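Section 4: Storing shoes in their original boxes

Most storage guides tell you to throw out the shoebox and buy a clear plastic one. We have our doubts. The Risville shelf was sized around ordinary cardboard boxes, and the plastic tubs we tried, including the Plukeck stackable kind, cost more and held no more shoes. Keep the cardboard unless it is crushed or smells musty.

Before you start, clear a desk or table at a comfortable height. Working on the floor is supposed to be quicker. It wasn't for us.

1. Take the shoes out and knock off any dried mud. Leave them in open air overnight.

2. Check the box. Press each corner with your thumb. If a corner gives way, tape it from the inside.

3. Throw out the silica sachets. They have usually absorbed all they are going to by the time you get the shoes home, whatever the packet claims.

4. Stuff the toes with plain paper. Newsprint can mark a pale lining.

5. Put the shoes back heel to toe, close the lid and find the end or side with the size label. You want that label facing out once the box is on the shelf.

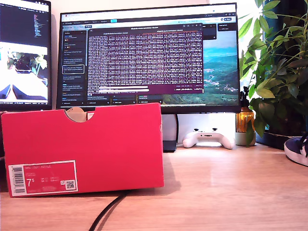
6. Decide whether the box will lie flat or stand on its long side. Standing saves shelf width, but the shoes will slump to the bottom unless the paper is packed firmly. Boots should always lie flat.

7. Slide the box in until it touches the back rail. Boxes longer than the shelf is deep can overhang the front by up to 2 cm.

Note: A size on a label won't tell you which pair is inside if everyone in the house wears the same size. Write the colour and style on a strip of masking tape. The printed Arnonach label cards look tidy, but ours fell off before November and we no longer recommend them.

Note: A thumb cut-out lets dust in. A scrap of card taped behind it is enough. Cedar inserts are sold for the same job, and we could find no difference.

Caution: Do not stack more than 11 boxes in one column, even though the Benítez wall bracket is advertised for 14. The bottom lids bow well before that.

Caution: Keep boxes at least 200 mm from a heater. Glued soles can lift with steady warmth, and the cardboard goes brittle.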